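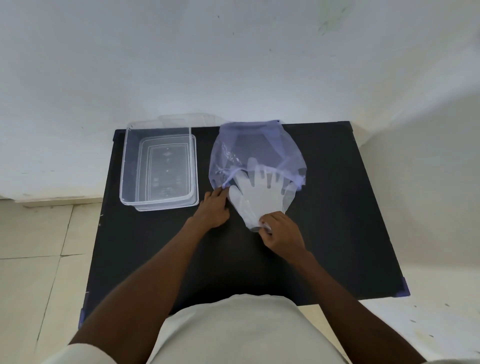
Ruben Segers objects that if the label says 2 years then the food is bad at 2 years, otherwise why print it. He put it in his homework and a few others wrote the same thing, so we start there.

Food Storage, session 4 notes
(read before the June quiz, bring your own copy)

Date labels
Best before = quality. Taste, crunch, color. Maker's guess, with a margin.
Use by = safety. Fresh meat, fish, ready meals. Don't argue with this one.
Sell by / display until = for the shop. Ignore at home.
So Ruben's crackers at 2 years and a day: stale maybe, not poison. His chicken, different story.
Any date assumes the pack is unopened and was stored right. Once opened, go by the "after opening" line, usually in tiny print near the ingredients.

Fridge
Keep it at 40 F or below. Check with a thermometer, the dial numbers mean nothing (1 to 5 is not degrees).
Raw meat bottom shelf, always, in something with sides.
Door is the warmest spot — ketchup and mustard, not milk.
Leave gaps for air. An overstuffed fridge has warm corners.

Leftovers
2 hour rule: out of the danger zone (40 to 140 F) within 2 hours of cooking. One hour if the room is over 90.
Shallow boxes cool faster then deep ones. Big pot of soup — split it up.
Eat in 3 to 4 days or freeze. Write the day on the lid. Thodoris asked if you can sniff it instead. No. The germs that make you sick often have no smell.

Freezer
0 F stops growth, does not kill. Thawed food picks up where it left off.
Air is the enemy for quality: freezer burn is dried out food, ugly but safe. Press the air out of bags, fill boxes nearly to the top but leave room for liquids to expand.
Thaw in the fridge, or cold water changed every 30 min, or microwave and cook right away. Not on the counter.

Dry goods
Cool, dark, closed. Flour: white keeps longer than whole wheat (the oils go rancid).
Moths come in with the bag, so freeze new flour a few days if you've had them befor.
First in first out. New stuff goes to the back.

Reading: Sfakianakis handout, pages 24 to 50. Skip the canning part, we do that with Benoît Bodin next session.

Homework: pick five items at home, copy the label wording, say which type of date it is and where you keep it. Half a page. Hand in to Spyros, room 2, before 9 am.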